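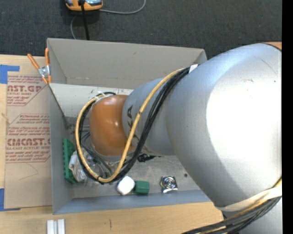 # flakley-bin

Flakley-bin is the planning and perception part of our bin picking cell at Trerncombe. It takes one view from the fixed camera, finds objects in the bin, proposes grasps and sends a checked trajectory to the arm controller. It does not move anything by itself unless `--execute` is given.

## Install

Please use the lock file. Newer versions of the solver change the joint order, and we did not adapt to this yet.

```
git clone flakley-bin
cd flakley-bin
pip install -r requirements.lock
python -m flakley.check
```

## Usage

```
python -m flakley.plan --bin config/bin_grey.yaml --dry-run
python -m flakley.plan --bin config/bin_grey.yaml --execute
```

A planning call is stopped after 400 ms. When there is no result, the node tries again up to 5 times with a new seed, and then it returns `NO_PLAN`.

## Cable model

The cables outside of the arm are modelled as a soft volume, not as exact geometry. The loop below the wrist is the difficult part: it hangs low, and it can come between the camera and the objects. For this reason the mask is made from the joint angles and grown by 2 cm. If you fasten the cables in another way, please measure the loop again and edit `cable_hull.yaml`.

## Known problems

- Shiny packages give holes in the depth map. Filling is on by default, but the normals there are not reliable.
- Clear crumpled items are often merged with their neighbour.
- The bin walls are fitted as planes. A clamp on the edge must be added by hand as a collision box.
- Issue 232 (wrist turns the long way round) is still open. Struan Chisholm has a partial fix in the branch `zurkon`.

## Contact

Perception: Despina Dimitriou. Planning: Rafail Michailidis. Please attach the log file and your bin config when you report an error.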